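The ferry to Vallulska leaves at 6 a.m. and nobody on it talks. Thermos lids. A radio somewhere below deck. Then the harbor, the long gray wall, and the smell of bread before you can see a single bakery.

I came for the rye. Everyone does now, or will soon. The island has 369 year-round residents and two working ovens, and people on the mainland will pay silly money for a loaf that's been on a boat since breakfast.

The bigger oven is Dewulf, up the hill behind the school. Brick, low ceiling, a door you have to duck through. They bake in the dark and they're done by the time the shop opens. Dense loaves, nearly black, a crust you could knock on. Sliced thin it tastes of malt and a little of smoke. Sliced thick it's lunch and also dinner.

Lavano is the other one – down by the water, newer, friendlier, open late. Softer bread, more caraway. Locals will tell you they only buy from one of the two and then you see them carrying both bags.
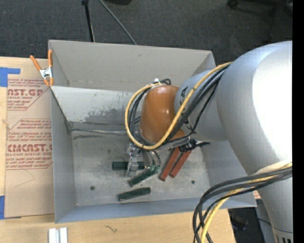 *9 min read*

What neither bakery had, for years, was flour from here. The fields on the north side went to pasture a long time ago and the grain came over in sacks. Fine grain. But you couldn't call it island rye, and people did, and it bothered the ones who knew.

So the Biltwood farm put in a strip of old rye as a sort of dare. Tall stuff, taller than me, goes flat in a hard wind. The first harvest was bad. The second was eaten by geese. By the third they had enough for the bakers to fight over, which they did, politely, over coffee.

The new flour behaves diferently. Thirstier. Slower to rise. At Dewulf they threw out a week of dough before they got it right, and the starter had to be coaxed along with warmer water and more patience than anyone had at 3 a.m. Lavano just mixed it half and half with the old flour and called it a day. Both work. I'd take the Dewulf loaf home and eat the Lavano one on the dock.

The price went up, of course. A full Biltwood loaf is 60 crowns now, 54 if you're on the island list and remember to say so. I wasn't and paid up.

Will it last? Hard to say. The field is small and the weather is the weather. August is when they cut, and a wet August means mainland sacks again and a long face behind the counter. There's talk of a second strip on the school side. There's been talk of it for a while.

Go early if you go. Bring cash, bring butter – the island butter is fine but it's gone by ten. Get the end of the loaf if they'll sell it to you. And take the afternoon boat back, not the evening one, becuase the evening one doesn't always come.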